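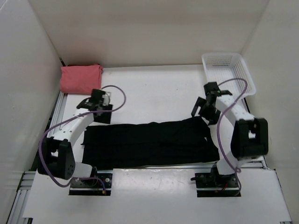
Search this site

Home News Clinics Contact

Plaleo opens heel pain clinic in Hedville

Plaleo will open a new clinic for heel pain in Hedville in June. It is the third clinic of the company, after Mostyn and Podon.

Heel pain is often felt with the first steps in the morning. Many people wait for months before they ask for help. At the new clinic, patients can come without a letter from their doctor. The first visit takes 16 minutes and includes a check of the foot and the shoes.

Last year the Mostyn clinic received over 2154 visits. Booking for Hedville opens on Tuesday at 10 a.m.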